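I finally walked the Hirkville path end to end in May, after a whole spring of saying I would. It was a cloudy morning, big piles of cloud with plenty of light coming through, and I had a thermos of Grevia coffee and my old Larnus shoes that really need replacing (they squeak, I don't care).

I parked at the Pai lot, the one behind the feed store, because the main lot fills up with soccer families. It's 3 miles out to the turnaround and I took my sweet time. My neighbor swears she does it in under an hour with a stroller, good for her!

What I love about this path is how flat and quiet it is. You get grass on both sides pretty much the entire way, and then every so often the trees change on you. There are stretches with palms and pines, and then you come along the water and everything opens up and the sky feels enormous. I kept stopping to look at nothing in particular. The shoulders are sandy in places, so if you bring a bike with skinny tires, stay on the pavement. I learned that one last year and my elbow still remembers.

There's no shade to speak of on the open parts, so bring a hat. I forgot mine, naturally, and bought a terrible visor at the gas station on the way home. I also packed 2 granola bars and ate both before the first bend, so plan your snacks better than I did.

I want to go back in the evening sometime and see the whole thing with the sun low. Maybe with new shoes. Anyway, a few views from along the way:

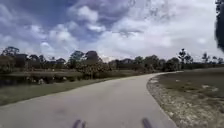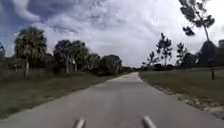 Palms and pines on that one, my favorite kind of stretch. 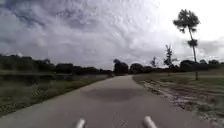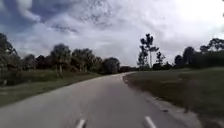 Is there anywhere to fill a water bottle once you leave the Pai lot?

Only at the turnaround, where there's a fountain next to the restrooms. Fill up before you start if it's warm out, and carry enough for the walk back too.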